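3.2 The stand and the stock

Second round, set up at Stornlow, same Dallov stand as the November round. Light wood, open trays, rows of slots in the panels below. Pushed up near a pale grey wall on striped grey carpet. Not a shop floor, we know. Lighting left as it was in the room.

What went in each tray follows the Gollness plan, two sorts to a tray where the shapes allow it. Sweet potatoes behind, tomatoes in front. Beans get a tray to themselves becuase they wander whatever you do with them, loose ones hang over the edge and into the neighbour (Figure 1). Carrots at the front of the cucumbers, orange against dark green, which in the first round was the pair shoppers found quickest. We kept it for that.

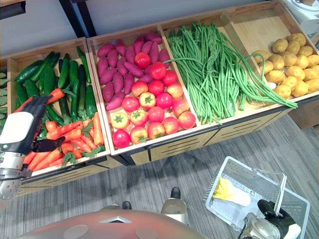 Pairs were scored on two things, how fast a shopper picks out the sort they came for and how much of it has strayed by the end of a session. The first is easy to time. The second is a judgement, made by eye against the plan sheet, and two of us did it separately. Where we disagreed the lower score stood. Sessions ran to 30 minutes, 5 sessions per layout.

Colour matters more than we allowed for in the first write up. Reds and oranges next to each other read as one heap from any distance, and shoppers slowed down at that point even when the shapes were quite different. Close to, the muddle goes away.

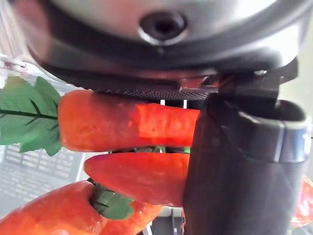

Dividers are the other half of it. Low ones look generous and let you fill above the rim, but anything round rolls. Long stuff stays put if it is laid back to front. Laid crossways it creeps. Kinnear's earlier layout had everything crossways for the look of it and we dropped that after one session.

3.3 Strays and mixed trays

A stray, for us, is any item lying on a sort it wasn't planned with or on top of the wrong half of its own tray. Carrots are the worst by some way. They end up across the cucumbers and the long green peppers, tops still on (Figure 3), while the bunched ones keep to the front corner. Bunching seems to help. We'd not planned to test that, so no score for it yet.

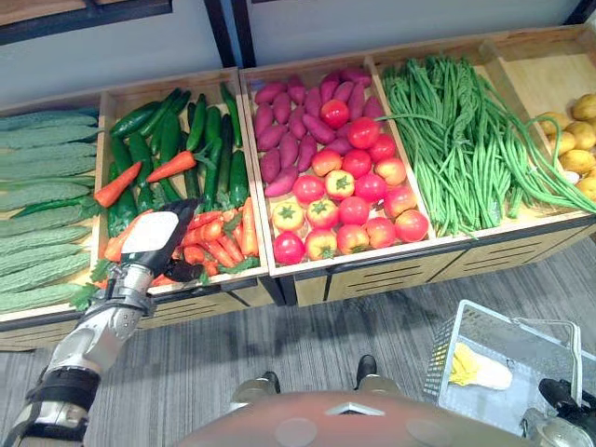

Moira Tench
Research Fellow, Food Retail Layout, Stornlow

Bitter melons gave no trouble. Bumpy skins, stacked flat in rows, they grip each other. Worth a go at the end of any stand.

3.4 Floor area

Space in front of the stand was kept open. A round white side table for the basket, nothing bigger, so people could put it down and use both hands. Light grey plastic basket, upright handles. Floor not tidied beween sessions, and bits of clear tape and a black cable were left lying on the carpet (Figure 4). Should be cleared next time, a trip risk if nothing else. 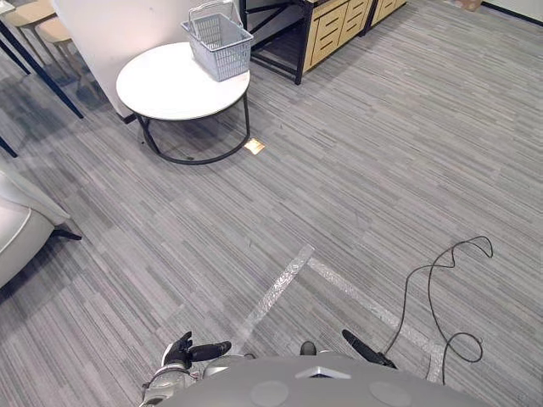 Basket height made a diference. On the table, items were placed in one by one. On the floor they got dropped, and shoppers took fewer of the soft sorts. Timings for both are in the next section, table basket first.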